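Robots at Wedetti Learn to Try the Door Before They Push It
27 December 2025

Anyone who has ever walked up to an unfamiliar door with both arms full of groceries knows the small moment of doubt that comes with it. Does the handle go down or up? Does the door swing toward you or away? Most of us sort it out with a little wiggle and never give it another thought, but for a robot that wiggle has been surprisingly hard to come by, and a team at the Wedetti lab in Plodasberg has spent the better part of this year trying to teach it.

The method is called Kenduten, and the group put out its first full write-up this week. The idea behind it is a friendly one. Before the robot commits to opening a door, it takes hold of the handle and makes a few very small, very gentle movements, feeling how much the handle gives in each direction. From those first little nudges the software makes a guess at where the hinges are, which way the door wants to go and how firmly the handle is sprung. Only then does it choose a path for the arm, and it keeps correcting that guess all the way through the swing.

All of the training was done in simulation, in a large collection of made-up rooms that the team calls Sepp. There are 642 doors in Sepp, hung in all manner of walls and fitted with levers, knobs and pull bars, and the rooms around them have their own floors, furniture and odd corners to get in the way. The robot practiced on most of these and was kept well away from 105 of them, which were saved for the final test.
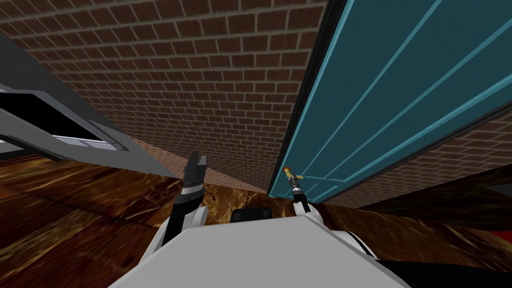

A simulated two-armed robot reaches for the lever handle of a teal door in one of the Sepp rooms.

On those 105 unfamiliar doors, Kenduten got 92 fully open on the first attempt. The team's earlier method, which looked at the door once and then followed a fixed plan, managed 61 of the same set. Kaja Eglītis, who leads the project, was pleased with the difference but seemed even happier with how little practice it took to get there. The earlier method needed 4000 practice attempts for each type of handle before its results leveled off, and the new one settled down after 200.

"We kept giving the old system more and more to look at, and it kept pulling on doors that needed a push," Eglītis said. "Then one afternoon we let the arm feel around for a second or two before it did anything, and the curves on the screen just went up and stayed up. I made everybody come over and look!"

There are still doors that get the better of it. Round knobs were the weakest group in the test, and the paper gives over a good two pages to them, with a frank account of grippers slipping partway through the turn. Heavy doors with closers are another sore spot – the robot tends to read the steady push of the closer as a locked latch, and gives up sooner than it should. The second arm, meanwhile, isn't used in this version of the method at all, although Eglītis would dearly like to have it hold a door open while the robot rolls through.

The results so far say nothing about real doors, and the authors are careful on that point. Real hinges sag and real handles rattle, and the simulator is kinder about both than any old building would be. The group plans to begin trials with a physical robot in February, starting with the office doors along its own corridor in Plodasberg, where several of the handles are said to be stiff enough to trouble the staff.

The write-up and the full set of Sepp rooms can be requested from the Wedetti lab free of charge for teaching and research. Eglītis has also asked to hear from people with unusual doors, and measurements of the handle are especially welcome.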